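Workshop notebook, Condton demonstration room
July, open day entry
Entered by Tomoyo Kobori. Copies to Humaira Bhutto and Tariq Baloch.

Doors opened at 9:30. The register shows 176 visitors against 183 registrations, which is the best return the room has had. School groups from Senness were brought through first, followed by the Magsi apprentices and then the general public until 3:00.

Staffing was as planned. Parveen Sheikh gave the introductory talk and kept time. Daniyal Ghumman operated the humanoid. I kept the log and answered questions at the barrier. T. Baloch was on the emergency stop for all sessions and was relieved twice for breaks.

Program per session: introduction, a slow run of both arms with no object, handing over a foam block, then placing the block on the white table. The slow run was added at Humaira's request after the July rehearsal and should be retained. Visitors moved closer to the barrier once they had watched the arms travel their full range, and the questions afterward were better for it.

Log notes:

Session 1. Start delayed eight minutes. Network name had been changed and the operator laptop was still looking for the old one. Corrected by D.G. Please write the current name inside the cover of this book whenever it is changed.

Session 2. Ran clean. A teacher asked whether the hand can feel the block. Parveen explained the difference between measuring force at a joint and sensing touch at the fingertip. She would like a one-page handout on this before the next visit.

Session 3. Block dropped during handover, left hand. Operator paused, block returned by T.B., sequence restarted from the slow run. Cause not established. Joint log saved under run 73 for review.

Session 4. Placement consistently short of the target by a finger's width. Daniyal suspects the table had been bumped between sessions. We did not re-measure during open hours.

Session 5. Ran clean. Longest question period of the day, mostly on cost and on how long an operator must train. We gave no prices, in accordance with the Jornell agreement.

Table and floor area. The working surface carries a gray tape patch and a smaller black one beside it. The gray patch has a lifted corner on its right side and is wrinkled. Both patches should be renewed before the next demonstration, and the surface wiped at the same time. The foot pads under the table legs are taped as well.

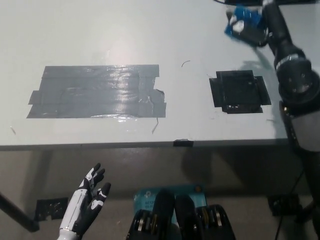

Demonstration table with tape patches; left hand raised, gripper units on the floor.

Actions:
Review run 73, left hand, before any further handover work. D.G.
Renew tape on tabletop, then re-measure table position. T.K.
Draft handout on force and touch. P.S.
Confirm with Senness whether a second school date is wanted. H.B.

The event counter on the controller stood at 1,191 at close. Power off at 3:40, emergency stop left pressed in, key returned to the cabinet.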